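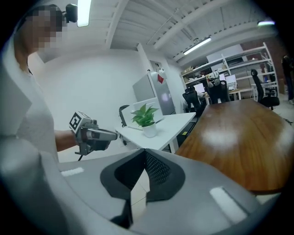
Hi everyone, thanks for coming back after the break. I can see a few of you still have coffee, good, hang on to it.

So I'm Wendelin Schnyder, I look after the office at Mostdale, and I've been asked to talk for 20 minutes about desks. Well, the title on the program says "Shared desks that people want to sit at," but it's desks. I love desks! I could go on a lot longer than 20 minutes, so somebody please wave at me when I get to the end.

(Quick show of hands: who has their own desk? Who shares? Who has a desk on paper and works at the kitchen counter? Wait for laughs, there are always a few.)

OK. Some background. In August we moved out of the old Sendon building, where everybody had a desk with walls around it, and into one big room with white walls and long tables. I was very excited. I had drawn the floor plan myself, on graph paper, with a ruler. And for the first few weeks people hated it. They were polite about it, but I'd come in early and find chairs dragged over to the window and one poor guy working with his laptop on a filing cabinet.

What was going wrong? I went around and asked. I thought I'd hear about noise, and I did hear about noise, but what came up again and again was "I don't know where my spot starts." On a long desk there's no edge. You put your laptop down and then you sort of hover. Is this too close to her? Am I in somebody's place? You spend the whole morning with your elbows in.

(Pause here. Do the elbows thing.)

So, plants. I know, I know, every office talk gets to plants. But hear me out, I'm not talking about the sad little thing in the corner by the printer. I mean a plant right on the desk, a leafy one, in a decent heavy pot, standing between you and the next person. Big leaves, the shiny kind, that go up and out a bit. You sit down behind it and suddenly you have a place. You can still see across the room if you want to, and if you lean back a little you're hidden from the coffee machine crowd. We bought ours from a nursery called Saithong, and the lady there talked me out of ferns. Ferns drop bits in your keyboard. She was right, I had one at home and it was a mess.

Pots: get round ones. We had square ones on trial and people kept catching their sleeves on the corners. And get white if your desk is white, it sort of disappears and all you notice is the green. Put a saucer under it or build one in. Ask me later about the saucer and the meeting with the insurance people.

Next thing, where the pot goes. My first idea was a nice straight line down the middle of the desk. Looked terrific on the graph paper. In real life the leaves ended up in front of everyone's screen, so now we let people shove the pot wherever they like, and the cleaners leave it where they find it. That last part took a conversation.

(If running late, skip the next bit and go to chairs.)

Money. The whole lot, plants and pots and a bag of soil, came to 1282 dollars. I put that number up because when I was planning this I couldn't find a figure anywhere and I had to walk into my boss's office with a guess. We'd been quoted a lot more than that for clip-on divider screens from Florken, and they were perfectly good screens, by the way. We still have 3 of them over by the phones, where you do need something solid.

Chairs. Please push your chairs in! I'm saying it to you because I'm tired of saying it to my own people. A long desk with the chairs tucked in looks open, you can walk down it, you can see which places are free. Same desk with the chairs all over the place and it looks taken even at lunch. We went with plain black ones on purpose, so nobody gets attached to the blue one.

And leaving your stuff. Our rule is that a laptop holds a place for an hour or so. Open or closed, I don't care. After that it can be moved to the shelf, gently. We've had around 4 arguments about it so far, all of them with the same two people, who are both lovely.

Watering, very quick: one person does it. Pick one. When everyone waters, the plant drowns, and I have photos on my phone if you want to see something awful.

OK, somebody's waving. Questions? And yes, I did bring the graph paper, it's on the chair by the door if you'd like a look.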